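The Woman Who Reads Your Lease for Fun

Sointu Niskanen has strong feelings about the word "reasonable," and most of them are bad.

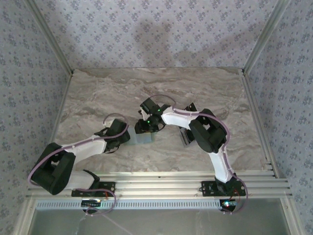

"Reasonable wear, reasonable notice, reasonable hours," she says, stirring a coffee she has let go cold. "Ask two people what a reasonable hour is. One of them owns a leaf blower."

Niskanen spent most of her working life writing leases for a property firm in Onatstead called Sayce. She now spends her retirement taking them apart for strangers, at a folding table in the back of the Himlow public library. People bring her their paperwork in grocery bags. She brings a ruler and a green pen, having given up red when a man mistook her notes for a final warning.

Her record so far is a lease of 62 pages for a one-bedroom apartment over a dry cleaner. Four of those pages dealt with curtains.

"I wrote some of that language myself," she says. "I recognized it the way you recognize your own bad haircut in an old photo. The tenant shall not hang, drape, suspend or otherwise affix. I was very proud of 'otherwise affix.' I was twenty-six."

I ask whether she feels guilty about the old days. She considers this for longer than I expected.

"Guilty is strong. I feel like a person who used to sell drums to children."

The most common problem she sees is the deposit. Tenants tend to think of it as their money, resting somewhere quiet until they move out. Landlords tend to think of it as a late birthday present. One visitor, Jarmo Ikonen, came to her after losing $200 of his to a charge listed only as "general."

"General what?" says Ikonen, who still has the letter and showed it to me twice. "General sadness? I cleaned behind the stove. I have never in my life cleaned behind a stove, before or since."

Niskanen helped him write back. The reply took her a morning and ran to a single paragraph, with one question in it: what was the money spent on? He had a check within the month, no note attached.

"People want to send five angry pages," she says. "I understand it. Write the five pages, have a nice lunch, then send the question."

She is less patient with tenants than you might guess. She thinks far too many of them sign in the parking lot. She has a low opinion of anyone who agrees to water a landlord's plants in writing. And she will not hear a word against the inspection checklist, that sad photocopied sheet everyone fills out in ninety seconds with the keys already in hand.

"Fill it out like you hate the place," she says. "Open every drawer. Flush everything. Write down the stain. You can fall in love with the apartment on Tuesday."

Does she own or rent? She rents, it emerges, and has for years, from a former colleague named Aatos Savolainen. Their lease is one page long, and they argued over it for most of September.

"He wanted a clause about noise," she says. "I play the accordion. We settled on 'within reason.'"

I point out that this is more or less the word she has been complaining about since I sat down.

"Yes, well," she says. "I know what he means by it."

Savolainen, reached by phone, said he had meant no accordion.

The table is open to anyone on weekday mornings, and there is usually a line. While we talked, a young woman hovered near the atlases with a thick envelope under her arm, pretending to look up Portugal. Niskanen had spotted her long before I did. She moved my recorder to one side, uncapped the green pen and asked me, pleasantly, if I had everything I needed.

I said I had one more question. She said the chair was wanted.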